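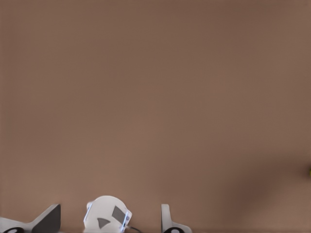
7. Setting up your library and reading view

This section covers the first-time set-up of Tridmont Reader on a tablet or desktop computer: signing in, adding volumes, choosing the reading direction and sharing a shelf with someone else in the household. If you are moving from Purard, read "Bringing in a Purard library" before you add anything by hand.

You need an account and a connection to the internet for the first start. After that, downloaded volumes open offline.

Signing in for the first time

1. Open Tridmont Reader. The start page shows two buttons, Sign in and Create account.

2. Tap Sign in and enter the e-mail address you used when you bought your first volume. If you bought through the Fogh shop, use your Fogh address. The two are linked automatically.

3. Enter the six-character code sent to that address. Codes are not case-sensitive. A code stops working when a newer one has been requested, so use the one in the latest message.

4. Choose your region. The region decides which editions you see in the shop. It does not affect volumes you already own.

5. Tap Finish. The Library page opens.

Note: The region can be changed once in every 76 days. Check it before you tap Finish.

Adding volumes to your library

Volumes bought in the shop appear in the library by themselves. Files you already have on the device must be imported.

1. On the Library page, tap the plus sign.

2. Select Import from device.

3. Browse to the folder that holds your files. The reader accepts CBZ, EPUB and PDF. CBR files must be converted to CBZ first.

4. Select one file, or press and hold to select several.

5. Tap Import. A bar at the foot of the page shows progress. You can leave the page while the import is running, but do not close the app.

6. When the import has finished, check the title and volume number on each cover tile. If either is wrong, press and hold the tile, choose Edit details and correct it.

Series are grouped by title. "Harbour Lanterns" and "Harbour Lanterns (omnibus)" are treated as two different series. To put them together, open Edit details on either volume and type the same name in the Series field.

Caution: Importing copies the file into the reader's own storage. Deleting a volume from the library deletes that copy. Keep your original files until you have opened the imported volumes and looked through a few pages of each.

The library holds up to 2499 imported volumes. Shop purchases are not included in this limit.

Choosing the reading direction

Most manga is printed to be read from right to left. Most Western comics run from left to right, and webtoons scroll downwards. The reader takes the direction from the file if the publisher has set it. Many older files have nothing set, and these open left to right.

To set the direction for a single volume:

1. Open the volume.

2. Tap the middle of the page to bring up the toolbar.

3. Tap the arrow symbol and choose Right to left, Left to right or Vertical scroll.

To set it for a whole series, press and hold the series name on the Library page, choose Series settings, then Direction. The series setting overrules anything stored in the file. A volume that you have set individually keeps its own setting.

When the direction is changed, the tap zones change with it. In Right to left, a tap on the left side of the page moves forward. If you prefer a tap on the right to move forward in every volume, turn on Fixed tap zones in Settings > Reading.

Two-page view

Two-page view shows facing pages together when the device is held sideways. It is on by default for screens larger than ten inches.

1. Open Settings > Reading > Page layout.

2. Choose Automatic, Always single or Always double.

3. Open a volume and go to a spread, that is, a drawing that runs across both pages.

4. If the halves of the spread do not sit side by side, tap the toolbar and choose Shift by one. This adds a blank before the first page and moves all later pages along.

Shift by one is remembered for each volume. You may need it for one volume in a series and not for the next. Scanned files with a missing inside cover are the usual cause.

Colour pages and page tone

The Page tone setting changes the background behind black-and-white pages. Choose from White, Cream and Night. Colour pages are always shown as supplied, whatever tone is selected. If a black-and-white page has been scanned in colour, the reader treats it as a colour page. To change this, turn on Treat as greyscale in Edit details.

Caution: Treat as greyscale applies to the whole volume, including the cover and any colour inserts at the front.

Subtitles and extras

Some special editions come with a short animated clip or a voice track. These are listed under Extras at the end of the contents page.

Subtitles for clips are off by default. To turn them on, play the clip, tap the speech bubble and pick a language. Subtitle size follows the text size set on the device. Voice tracks carry on when the screen is locked and stop when the volume is closed.

Extras are not downloaded with the volume unless you ask for them. Go to Settings > Downloads and turn on Include extras. They can be large, so we suggest downloading over Wi-Fi.

Sharing a shelf

A shelf is a set of volumes you have picked out. You can share a shelf with up to 7 people on the same household plan. Each reader keeps their own bookmarks and their own place in the volume.

1. On the Library page, tap Shelves, then New shelf.

2. Give the shelf a name.

3. Drag volumes or whole series on to it.

4. Tap Share and enter the e-mail address of each person.

5. Ask each person to accept the invitation in their own copy of the reader. Invitations run out after two days.

Only shop purchases can be opened by the people you share with. Imported files on a shared shelf show as grey tiles to everyone else.

Age ratings are checked against the profile of the person reading. A volume rated above a child's profile does not appear on their copy of the shelf at all. To change a child's rating limit, sign in as the plan holder and go to Settings > Household.

Bringing in a Purard library

Purard accounts can be moved over in one go. The move brings across titles, bookmarks and reading position. It does not bring across ratings, comments or lists made by other users.

1. In Purard, open Account and choose Export library. Save the file where you can find it.

2. In Tridmont Reader, open Settings > Accounts > Move from Purard.

3. Select the export file and tap Check. A list of matched titles is shown.

4. Look through the titles under Not matched. These are usually editions that have a different name in your region. Tap a title to search for it yourself, or leave it. Unmatched titles can be added later.

5. Tap Move. Leave the app open until the message Library moved is shown.

Caution: Run the move once only. A second move with the same file makes duplicate bookmarks, and these have to be removed by hand.

Volumes bought through Lemach before it joined the Fogh shop are not in the export file. Write to support with your Lemach order number and they will be added to your account.

If something does not work

The code does not arrive. Look in the junk folder, then request a new one. Work and school addresses sometimes block the message.

An imported file opens to a blank page. The file is damaged or locked with a password. Open it on a computer, save a new copy without the password and import it again.

Pages are in the wrong order. The reader sorts pages by file name. In a CBZ file, page 10 will come before page 2 unless the names are padded (002, 010). Rename the pages and import the file again.

A shared shelf is empty. Check that the invitation was accepted with the same address as the household plan.

Reading position is not the same on two devices. Open the volume on the device with the correct position, connect to the internet and tap Sync now. Then do the same on the other device.

Text of this section: Sille Toft. Checked against the desktop version by Mayuree Kaewsai. Last changed 2021-04-28.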